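Chapter 4
When the Plan Meets the Table

I used to think planning was the hard part. You have a start, you have a goal, you search for a path between them, and if your collision checker is any good the arms go where they're told. I spent most of a winter on the planner in Orka, our little control stack, and I was very proud of it! Then we gave it bottles and caps to tidy up, and I learned how much I had been leaving out.

In the last chapter we built a motion planner for one arm in a world that held still. We're going to keep that code (don't delete your Purklow folder, you'll need the config files) and put a second arm next to it. Two arms sharing one tabletop is where a lot of tidy software comes apart. Each arm is now an obstacle for the other, and a moving one at that. The camera's view of the objects gets blocked by the very grippers that are trying to reach them. And the job itself has to be split up – who goes for the box, who goes for the stray caps, and who waits.

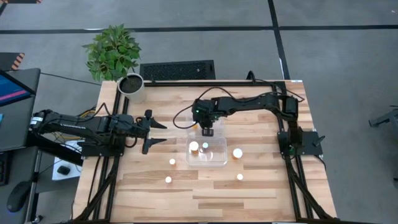
Why not just plan both arms together as one big robot?
You can, and for short moves you probably should, but the search space grows so fast with the extra joints that a planner running inside a live control loop will often miss its deadline.

My own first try at the joint version was set to replan 30 times a second. It managed 2. I went through the log afterward, all 2,397 lines of it, and nearly every entry was the same timeout warning. So in this chapter we'll do something more modest. A small scheduler hands out regions of the table, each arm plans alone inside its region, and a shared lock covers the middle, where both of them can reach.

Perception gets some attention too. Small white caps on pale wood are a pain to segment when the light bounces off them, and clear plastic is worse, as your depth map may show a hole where the wall of the container should be. We'll use the Plunow detector for the caps and a plain hand-measured box model for the container. It's a bit of a cheat and I'm fine with that.

Before you start, get the Pētersons simulator running with both arms loaded, and check that the two base frames agree on which way is up. Mine didn't, and I lost an October afternoon to it. Section 4.1 begins with the lock.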